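Beslow Dual-Arm Mobile Base
Planning and budgeting notes for buyers

Supplier: Kurkitance
Page last revised Mon 13 October

Product summary

The Beslow is a two-armed mobile robot for handling light goods in storerooms, back offices and small packing areas. Both arms mount on a shared base with a molded white shell. Each arm carries its own two-finger gripper and can be run alone or paired with the other. The unit is sold as a base package, with software, spares and training quoted as separate lines.

What the base package includes

Base unit with two arms fitted and aligned
One gripper per arm
Charging dock and power lead
Operator pendant
Simulation license for one workstation, valid 60 days from activation
Printed setup guide and service log

What it does not include

Extra gripper fingers
Safety scanner kit for shared walkways
Floor survey
Extended simulation license
Freight beyond the Drandthorpe depot

Budget lines to plan for

Buyers who price only the base package tend to come back for a second purchase order within the first quarter. Put the following in the first request if your approval process is slow.

Gripper fingers. Fingers are wear parts. Order 2 spare sets per arm for single-shift use. Sets are matched and should not be mixed between arms.

Software. The Karras task editor is licensed per robot and renewed yearly. A lapsed license does not stop the arms, but saved tasks can no longer be edited.

Training. Operator training is sold in blocks of 3 seats. Unused seats carry over to the next block and expire with the Karras license.

Installation. Allow 6 working days from delivery to handover. This covers unpacking, leveling checks, network setup and one supervised task. Sites without a level floor or a ground-floor entrance need a survey first, and survey time is added to the schedule.

Lead time

Orders confirmed before the end of September ship in the current build run. Later orders move to the next run, and the sales desk will give a ship week in writing. Freight is quoted after the delivery address is confirmed. Prices on a written quote hold for 60 days.

Checking the fit before you order

Most sizing mistakes involve low stock near walls and corners. An arm that clears a workbench easily may have to work at a shallow angle to reach something on the floor, and large furniture beside the robot limits where the other arm can go. We recommend building the room in simulation before the order is placed. Measure fixed furniture, note the height of the usual stacks, and include anything small that is left on top of them.

The simulation license can be activated ahead of delivery on request. The 60 days start from that date, so have the room measurements ready first.

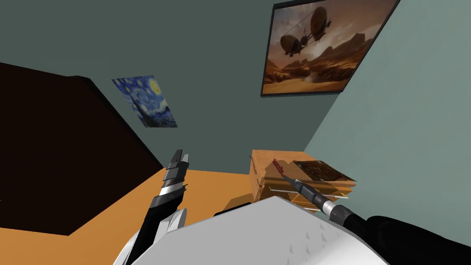
Simulated room layout: right gripper at the front edge of a cardboard stack, left arm raised, dark cabinet at left.

A layout file can be sent to the sales desk for review. The review covers reach, base position and clearance to furniture. It does not cover cycle time, which depends on the task and is quoted only after the supervised task at installation.

Ordering

Request a quote by part group: base, software, spares, training, installation. State whether the purchase is outright or leased, and give the delivery address, door width and floor type. Leased units must be returned with both original grippers and the service log.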